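Ornton Home & Workshop List
Home | Threads | Search | Join | Help
Posted Friday, by the Bokow Street end of the list
3 min read

Re: Re: little dustpan sets, and what to do with the bags

Oh good, somebody else cares about this! I was starting to think I was the only person on the list with opinions about table crumbs. Quoting the bit I'm answering so it doesn't get lost:

> We cleared out the back room in August and now there's one long
> table in there that gets used for everything. Glue, foam scraps,
> bits of tape, you name it. I've been using the kitchen broom on
> it, and yes, I know. Do you really keep a separate pan and brush
> for a tabletop? And how do you stop a big trash bag from sliding
> down into a small bin? Ours falls in every single time and then
> I'm fishing it out with two fingers.

Yes, I really do keep a separate set, and please stop using the kitchen broom, you're putting floor on your table. A small pan and brush costs next to nothing (mine came from Floltum, on the shelf by the sink plugs) and it lives with the table and never goes on the ground. Get one with a hole in the end of each handle so you can hang both pieces on a nail. I say this as a person who lost three brushes behind a radiator before I put the nail up.

Color is up to you, but I like the pale ones. You can see when they're grubby, and then you wash them. A dark pan can be filthy for a year and you'd have no idea.

The other thing I'd push is a mat. A big one, as much of the table as you can cover. Brown is perfect. Crumbs show up but coffee drips don't bother you, and when you've got a real mess you can work it all toward one spot before you get the pan out. I leave a bit of white table showing at the edges, mostly because the mat I bought was the wrong size and I got used to it. 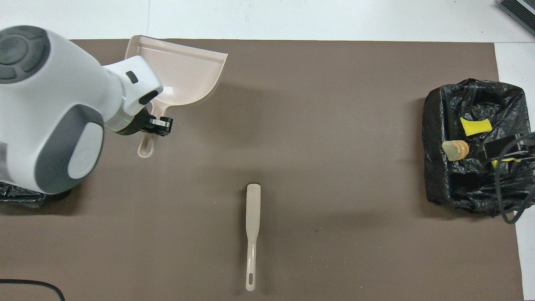
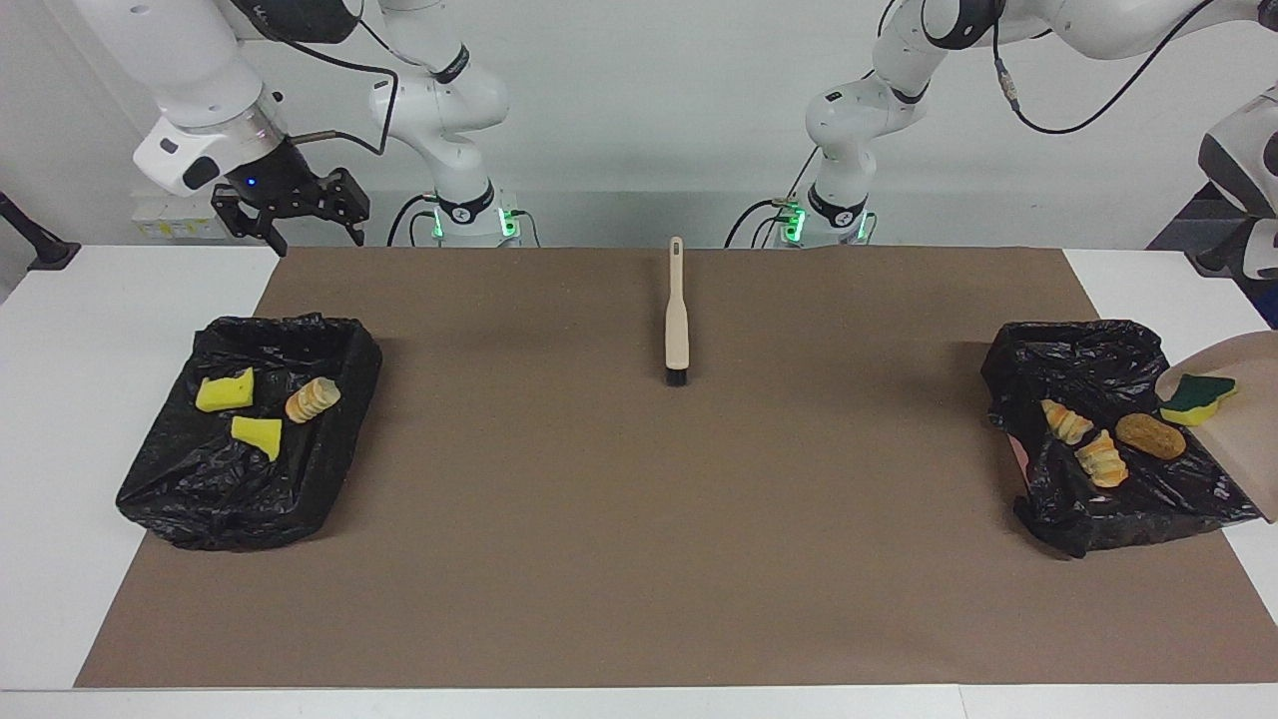
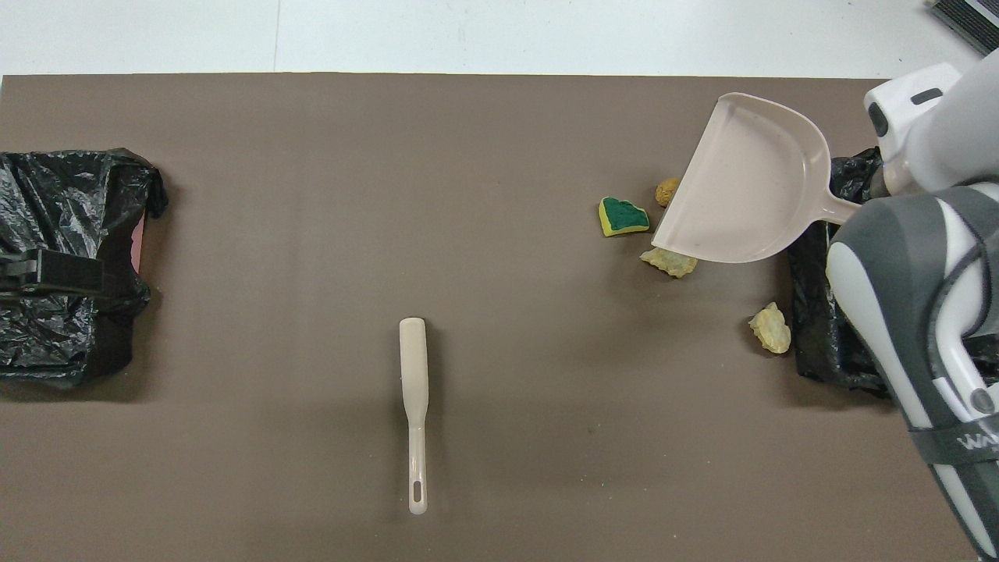 Pale brush on the brown mat in all three, black bags off to the side or close by. The dustpan is easiest to see in the first one.

So, the bags. Fold the edge over the rim, and be generous about it, a good wide cuff all the way down the outside. A stingy little fold is what slides in. If it still won't stay, put a clip across it, any big clip. Or knot a corner of the slack so it grips. I know some people use a fat rubber band, and that's fine until the band gets old and snaps while you're carrying the thing.

I'd also go with low, boxy bins for a table, and if you've got the space have a couple of them. One for plain trash and one for stuff you want to look through first. Foam offcuts, sponge pieces, caps, that end of yellow tape that might still be good. I can't tell you how many times I've gone back in for a cap. And check for cables before you tie anything up, please. I once threw out a perfectly good charger that way and had to buy another from Cha.

How I do it, for what it's worth: big pieces by hand first, then brush toward me, pan flat against the mat with the lip pressed down. Short strokes. If you take a long swoop at it the light stuff goes flying and you'll be finding foam beads until Christmas. Then tap the brush on the inside of the bin, not over the mat (I have done this, more than once).

Bags come 50 to the roll at Floltum and a roll lasts me ages. They're huge for the bins I've got, but the extra is what makes the cuff, so I've quit looking for smaller ones.

Does anybody know a way to get dried glue out of brush bristles? I've tried warm water and a fork and the fork lost.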